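Handheld gripper 2, kitchen cell - pads, markers, mount
18/06/2026

Second gripper was fine this morning so all of this is on number 2.
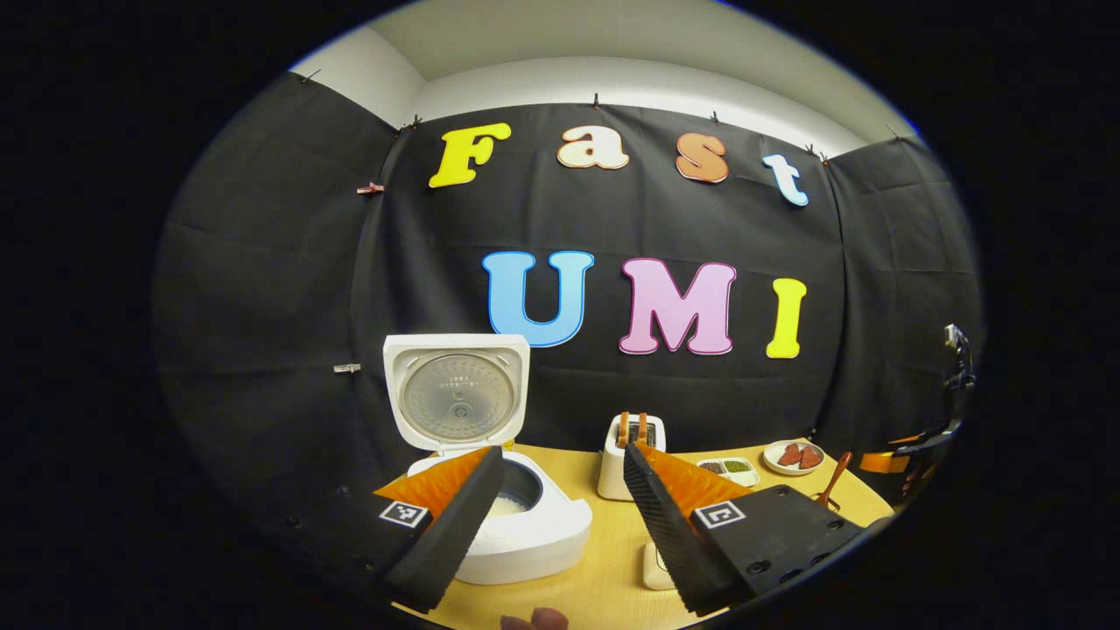 Complaint going in was that the width reading did not come back to the same value after a close. Closed by hand, opened, closed again, and the closed reading moved by a couple of millimeters each time. On the wooden spoon you would never notice. On the toast you do, because the slices get crushed in one take and dropped in the next when someone replays it on the arm.

Started with the cheap things. Wiped both finger markers with a dry cloth, then a damp one. The left had a greasy patch over one corner, most likely butter. Width reading got less jumpy but still did not return to zero. So the grease was a problem but a different one. Added "wipe markers" to the start of the morning sheet. It was on the end of day sheet before, and by then the takes are already recorded.

Next the fingers themselves. With the trigger released and the tool upside down on the bench, the left finger had no play. The right one rocked if you pushed it sideways at the tip. Took the right finger off. Two of the screws into the mounting block were less than finger tight and a third had stripped the thread in the printed part. The fourth was holding everything. No idea how long it has been like that. The log in March says "right side retorqued" and nothing after.

Fixed it like this:

Drilled out the stripped hole and put in a brass heat-set insert, soldering iron at the usual setting for this filament. Let it cool with a flat piece of scrap aluminum pressed on top so it stayed flush. The first one went in crooked and had to come out again, which chewed up the hole a bit, so there is a little epoxy around the second one. It looks ugly but it is square.

Replaced all four screws, not only the bad one. The old ones were two different lengths. The long ones were bottoming out before they clamped, and I think that is the actual cause of the whole thing. The short ones are correct. I threw the long ones away so they do not find their way back into the tray.

Blue threadlocker, one small drop each. Do not use the red. The tube of red is in the same drawer and looks nearly the same when the label is dirty.

Tightened in a cross pattern, by hand, with the short key. Put a paint mark across each head and onto the block so we can see at a glance if one has turned.

After that the rocking was gone. Width came back to the same closed value nine times out of nine.

Pads

While the finger was off I looked at the pads. The right was glazed at the tip, shiny where the texture had worn down. The left was better but starting to lift at the back edge. Changed both. We have always changed them as a pair and I would keep doing that, otherwise the closed position sits off center and you end up chasing it in the calibration.

The pad stock is the last sheet of the Olari foam. The sheet before it was Essien and that was slightly thicker. If we go back to Essien the closed width has to be redone, it will not carry over. I wrote OLARI on the inside of both fingers in marker pen so whoever changes them next knows what was on there.

Old adhesive came off with alcohol and a plastic scraper. Do not use the metal scraper on the orange parts, it gouges them. Rub down, dry, press the pad on from the base toward the tip, then clamp the fingers closed on a folded towel. Left it over lunch. The adhesive sheet says longer but it has held up before.

Calibration

Redid the open and closed widths after the pads were set. Procedure as before: fully open, hold, fully closed, hold, repeat, and let the script take the median. Raw value open was 1554. Before the repair the saved one was 1517, so anything recorded on number 2 with the old file is going to be off at the wide end. I saved the new file under today's date and moved the old one into the archive folder. Did not delete it, since the older sessions still need it.

Remember the script reads whatever file is named "current". It does not pick the newest one. This has caught us before and it caught me again today for the first few tries, until I noticed the numbers were too good a match with the old ones.

Also checked the lens. No scratches, small smear on one side, cleaned with the lens tissue and not the bench cloth. Lens ring was snug. Did not touch the focus. If the focus moves, the lens calibration has to be redone too and I did not have the afternoon for that.

Table and backdrop

Checked these after the gripper. The tracking had lost its position twice yesterday on the same move, going from the rice cooker across to the plate at the right. I had been blaming the camera mount but I now think it was the backdrop. Plain black cloth gives the tracker very little to hold on to, and when the fingers are low and close to the toaster the view is mostly cloth and white plastic. The letters on the cloth help a lot. One of the top clips had let go a little and the cloth was hanging in a slack fold that moved when the door opened. Pulled the fold out and clipped it again. Ran the same move nine times after that and did not lose tracking.

For anyone setting up the cell in the other room: get the cloth tight first, then put up the letters, then map. If the letters are moved the map is no good. Do not straighten them because they look uneven. Leave them where they are.

The cooker lid should be all the way up before the start of a take. Halfway up it can drop when the table gets bumped, and then the take is wasted and the rice has to be looked at again. The toaster stays unplugged. The toast is only there to be picked up.

Things I did not get to

The trigger on number 2 feels heavier than on the other one. Could be the spring, could be the linkage wants cleaning. It does not affect the width reading so I left it. If it gets worse, take the side cover off and look for crumbs first. There were crumbs in the slide rail last time and plenty in the block today when I had it open.

Need to order: foam sheet (Olari if they still have it), short screws, brass inserts, lens tissue. The Trirkar order form still has the long screws on it as the default. Cross that line out before sending or we will get another bag of them.

The Plomthorpe people asked for our finger files. Before we send them, somebody should update the right finger so the holes are sized for inserts from the start. The version on the share is the one with threads cut straight into the plastic, and they will have the same trouble we did. I started on the change. The left finger needs it too, it just has not failed yet.

Spare fingers: one left, no right. Print a right one overnight when the printer is free. Print it lying on its flat side, the upright ones snap at the base. Glue the marker on only after the part has cooled and check the ID against the sheet taped inside the cabinet door. Left and right swapped will still give you a width, just with the sign wrong, and it is easy to miss in the preview.

Number 2 is back in use. Paint marks to be looked at every morning this week, and if any of them has moved write it here with which screw. Screw one is the one nearest the camera, then go clockwise.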